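The Long Road to the Laundry Room

Features | July 2022

Few promises in technology have been made as often, or kept as seldom, as the machine that does the chores. The dishwasher and the washing machine were real gains, but each still depends on a person to load it, empty it and put everything away. The same holds in the factory. A modern plant may weld and paint with hardly a hand in sight, yet at the end of the line there is usually someone at a bench, taking parts out of one container and setting them into another.

At Tokarz, a maker of door and window fittings in Skunmont, that bench has been staffed in two shifts for as long as the present management can recall. Castings arrive mixed. They must be picked out, turned the right way and placed in trays before the next step can begin. The company has 434 employees, and it has looked for a machine to take over this work on two occasions. Both times it decided to wait.

"The offers were serious and the equipment was good," says Waldemar Szewczyk, the plant's head of production. "What we were shown was a machine picking one kind of part from a clean tray. Our parts do not come in a clean tray. They come as they fall."

Picking objects as they fall is among the oldest problems in the field. A person reaching into a bin does several things at once without noticing any of them. The eye finds a part that is free of its neighbors. The hand goes in at a suitable angle, and the fingers adjust at the first touch. If the part slips, the hand follows it. A machine must be given each of these abilities, and a weakness in one can undo the rest.

The Wullden Institute, a private research body two hours north of Skunmont, has made this its main subject. Its manipulation group is led by Jarlath Mac Mathúna, who came to the work from the packaging industry and retains that industry's interest in cost per item. The group trains its systems on plain objects first. Simple blocks, he argues, show a method's faults more plainly than complicated goods do, and they are cheap to replace.

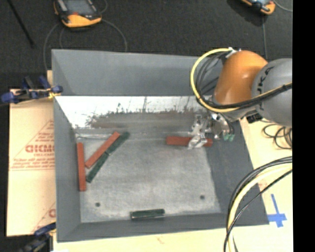 Walls and corners cause more trouble than most visitors expect. A gripper needs room on both sides of an object to close around it, and a bin takes away that room exactly where things tend to settle. A block lying in the open can be approached from many directions. One standing close beside a wall may leave a single usable approach, and the arm may not be able to reach it without striking the rim. Two blocks that touch present a further difficulty, as the system must decide whether it is looking at one object or a pair.

In the institute's most recent series, the system was given 800 attempts at removing a single object from a mixed bin. It failed on 69 of them. Mac Mathúna regards the result as respectable and makes no larger claim for it. A practiced worker on the Tokarz bench, he notes, would be spoken to by a supervisor for a much smaller number of dropped parts.

The failures are studied with more care than the successes. Damian Czarnecka, who keeps the group's test records, sorts them by cause: a poor view, a poor grasp, or a sound grasp spoiled by contact with something else. The last group has proved the hardest to reduce. Cameras have improved greatly in recent years, and the software that reads their pictures has improved faster still. The sense of touch has not kept pace.

That gap matters even more in the home. A shop can fix its bins to the table, set its lights and keep people clear of the arm. A household offers none of these conditions. Towels change shape when lifted. Glasses are hard for many cameras to see. A toy may be on the stairs in the morning and under the sofa by noon, and a machine that works correctly nine times in ten would break a great deal of crockery over the course of a year.

Prurnoleo, a young firm that hopes to sell a kitchen assistant, has narrowed its plans for this reason. Its first product was to have cleared the table, loaded the dishwasher and put the dishes away. According to Nattawut Jitpraphai, its director of engineering, the present version is intended only to unload the lower rack into one fixed cabinet. The firm has set no sale date and expects to begin trials in borrowed apartments in September.

"We were asked by investors why we had made the job smaller," Jitpraphai says. "We made it smaller so that it could be finished."

Sławomir Kaczmarczyk, who has worked the Tokarz bench for most of his career and now trains new staff there, has visited Wullden at the institute's invitation. He watched the arm for a morning and was asked for his comments. He suggested that it shake the bin. The group has since added a nudging motion for parts that lie too close together, and it is now under test.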